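Search this forum Search Advanced

Home > Household > Trash, Recycling & Compost
Tags: garbage bags, small apartment, smells

Switching to Meesuk bags, worth it?

pardee_k
Wivgate stopped carrying the Branine ones in January and I'm down to my last roll. Meesuk is the only other brand they stock in the small size. Anyone used them? Mostly worried about leaks. We cook a lot, lots of wet stuff, coffee grounds, onion ends.

tubsandtile
Used them 4 months. Fine. Thinner than Branine for sure but I've had 2 leaks total and one was my own fault (chicken bone). Double up if its a fish night.

lowmoss
Disagree, hated them. Handles stretch when you carry it down the stairs. I'm on the 3rd floor so thats a real issue. Went to Wustov, cost more, never looked back

tubsandtile
How full are you filling them tho? I tie mine off way before the top. Never had a handle go.

lowmoss
normal full. A bag should hold a bag of trash

gracklefan
Size matters more than brand imo. If the bag is too small for the can you stretch the rim to get it over and that's where it splits. Measure around the can before you buy. Mine's a plain round white one, cheap black bags do ok in it.
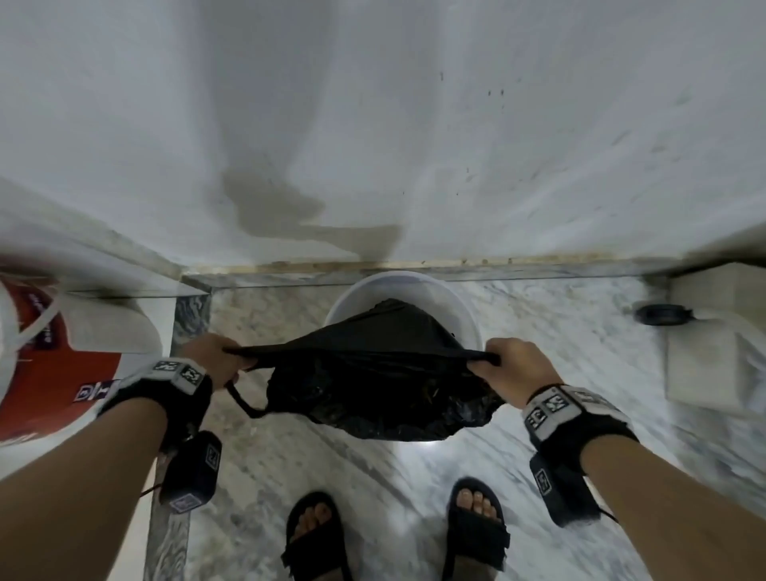
black bag, round white bin

Also squeeze the air out before you tie. And wipe the can out once in a while, half the smell people blame on bags is the can.

pardee_k
ok that's useful, never measured anything. Will do it tonight. What about scented ones?

lowmoss
No. Garbage plus fake lavender. Baking soda in the bottom, 20 cents worth, done

tubsandtile
Agree with lowmoss for once. Newspaper in the bottom works too, soaks up the drips.

gracklefan
Newspaper gets gross if you leave it. I'd rather just freeze the wet scraps till pickup day

lowmoss
who has freezer space for onion ends

pardee_k
Not me lol. Measured, the Branine were too small the whole time. Getting one roll of Meesuk in the bigger size, if the handles go I'll try teh Wustov.

Get our best household threads by email. Enter your address to subscribe. You can unsubscribe at any time.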